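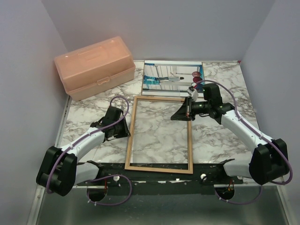 Warum bleibt ein Roboter mitten in der Arbeit stehen, wenn doch gar nichts im Weg ist, wollte ein Kind wissen, das uns nach dem letzten Beitrag geschrieben hat. Bei einem Spielzeugauto sei meistens die Batterie leer, aber ein Roboter hänge ja an der Steckdose.

Die Frage passt gut zu einem Fehler, der in der Werkstatt Conent in Skindcombe aufgetreten ist. Dort üben zwei Roboterarme, gemeinsam mit Bilderrahmen umzugehen. Sie sollen den Rahmen festhalten, drehen und ein Bild hineinlegen. An einem Montag hörte der rechte Arm mitten in einer Bewegung auf. Kurz danach stand auch der linke still.

Was war passiert?

In einem Roboterarm stecken mehrere Motoren, an jedem Gelenk einer. Ein Computer schickt den Motoren immer wieder kleine Nachrichten. Darin steht zum Beispiel: Dreh dich ein Stück weiter. Der Motor antwortet: Ich bin jetzt an dieser Stelle. Dann kommt die nächste Nachricht. Das geht sehr schnell hin und her, viel schneller, als du sprechen kannst.

Die Nachrichten laufen durch Kabel. Im Inneren eines Kabels liegen dünne Drähte aus Kupfer. Wenn der Arm sich bewegt, wird das Kabel gebogen und wieder gerade gezogen. Das hält es lange aus. Am Stecker ist es aber empfindlicher, dort wird es bei jeder Bewegung ein kleines bisschen gezogen.

Am rechten Arm saß ein Stecker nicht mehr richtig fest. Solange der Arm sich wenig bewegte, merkte man davon nichts. Streckte er sich weit aus, verlor der Stecker für einen Augenblick den Kontakt. So etwas heißt Wackelkontakt. Vielleicht kennst du das von einem alten Kopfhörer, bei dem der Ton weggeht, wenn man am Kabel wackelt.

Wie lange darf ein Motor schweigen?

Für diese Arme gilt eine feste Regel. Wenn ein Motor 50 Millisekunden lang nicht antwortet, hält der Computer den Arm an. Eine Millisekunde ist der tausendste Teil einer Sekunde. Die Regel ist also ziemlich streng.

Das hat einen Grund. Der Computer weiß ohne die Antwort nicht, wo der Arm gerade ist. Stell dir vor, du gehst mit geschlossenen Augen durch dein Zimmer, und jemand sagt dir bei jedem Schritt, wie weit es noch bis zum Schrank ist. Plötzlich sagt die Person nichts mehr. Dann bleibst du am besten stehen.

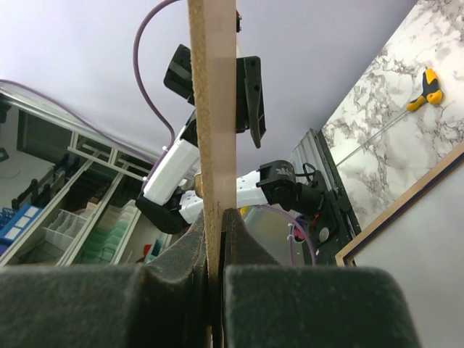 Schwieriger wird es, wenn beide Arme dasselbe Teil festhalten. Bleibt dann nur einer stehen und der andere zieht weiter, kann das Holz brechen. Ein Finger vom Greifer kann sich verbiegen, oder das Teil rutscht weg und fliegt vom Tisch. Deshalb sind die beiden Arme im Programm miteinander verbunden. Meldet einer einen Fehler, muss der andere auch anhalten.

Genau dabei gab es in Skindcombe das zweite Problem. Der linke Arm hielt zwar an, aber etwas zu spät. Er hatte noch ein kurzes Stück weitergezogen. Der Rahmen bekam an einer Ecke einen Riss und wurde aussortiert. Verletzt wurde niemand, denn während die Arme laufen, darf keiner mit den Händen auf den Tisch fassen.

Warum kam der linke Arm zu spät?

Das Programm hatte die Fehlermeldung vom rechten Arm hinten in eine Warteschlange gestellt. Vor ihr standen noch andere Nachrichten, die zuerst abgearbeitet wurden. Das ist so, als würdest du beim Bäcker anstehen, obwohl draußen dein Fahrrad umfällt. Ein Fehler muss an allen vorbei nach vorne dürfen. Im Programm lässt sich das einstellen, es war nur vergessen worden.

Wie wird so ein Fehler gesucht?

Zuerst wird der Strom für die Motoren abgeschaltet. Erst danach darf jemand die Arme anfassen. Bei manchen Robotern sinkt der Arm ohne Strom nach unten, er hat dann keine Kraft mehr. Deshalb hält man ihn vorher gut fest oder legt etwas Weiches darunter.

Danach wird im Protokoll nachgesehen. Ein Protokoll ist eine lange Liste, in die der Computer alles hineinschreibt: welcher Motor wann geantwortet hat und welcher nicht. In der Liste stand, dass am rechten Arm schon vorher einzelne Antworten gefehlt hatten. Die Lücken waren aber kürzer als 50 Millisekunden, und darum hatte der Arm weitergemacht.

Zum Schluss wird das Kabel geprüft. Man bewegt es vorsichtig an mehreren Stellen und schaut auf einem Messgerät nach, ob das Signal wegbleibt. Beim Stecker am Ellbogen blieb es weg. Ellbogen sagt man wirklich, auch beim Roboter.

Was wurde geändert?

Das Kabel bekam einen neuen Stecker mit einer kleinen Klammer, die nicht von allein aufgeht. Es wurde außerdem mit etwas mehr Spielraum verlegt, damit es sich auch dann nicht spannt, wenn der Arm ganz gestreckt ist. Zu lang darf es auch nicht sein. Eine große Schlaufe könnte irgendwo hängen bleiben.

Im Programm wurde die Reihenfolge geändert. Fehlermeldungen kommen jetzt immer zuerst dran. Und der Computer zählt die kurzen Lücken mit. Sind es an einem Tag mehr als 5, erscheint eine Warnung, auch wenn der Arm noch arbeitet.

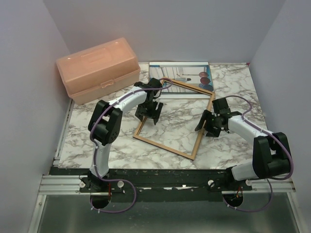 Dann wurde getestet. Die Arme mussten ihre Bewegungen 400 Mal wiederholen, zuerst langsam und ohne etwas in den Greifern. Bei manchen Durchgängen wurde absichtlich ein Fehler eingebaut: Der Computer tat so, als würde ein Motor nicht antworten. So ließ sich nachmessen, ob beide Arme rechtzeitig stehen bleiben. Einen Fehler zu spielen ist sicherer, als auf den nächsten echten zu warten.

Und der rote Knopf?

An vielen Maschinen gibt es einen Not-Halt. Das ist ein roter Knopf, oft auf gelbem Grund, auf den man mit der ganzen Hand schlagen kann. Er ist für die Fälle da, in denen ein Mensch die Gefahr früher bemerkt als der Computer. Nach dem Drücken rastet er ein. Die Maschine läuft erst wieder, wenn der Knopf gelöst und sie neu gestartet wurde. Wer einen Roboter besucht, sollte sich gleich am Anfang zeigen lassen, wo dieser Knopf ist.

Wörter aus diesem Beitrag

Greifer: die Hand des Roboters, oft mit zwei Fingern.
Wackelkontakt: eine Verbindung, die mal da ist und mal nicht.
Protokoll: die Liste, in der der Computer mitschreibt.
Not-Halt: der Knopf, der eine Maschine sofort anhält.

Das könnte dich auch interessieren
Wie fühlt ein Greifer, ob er etwas hält?
Warum Roboter Treppen schwierig finden
Was macht ein Motor, wenn er zu heiß wird?
Kabel, Stecker, Sicherung: Strom im Haus

Zuletzt aktualisiert: Juli
Kontakt | Impressum | © Fater Kinderwissen | Nach oben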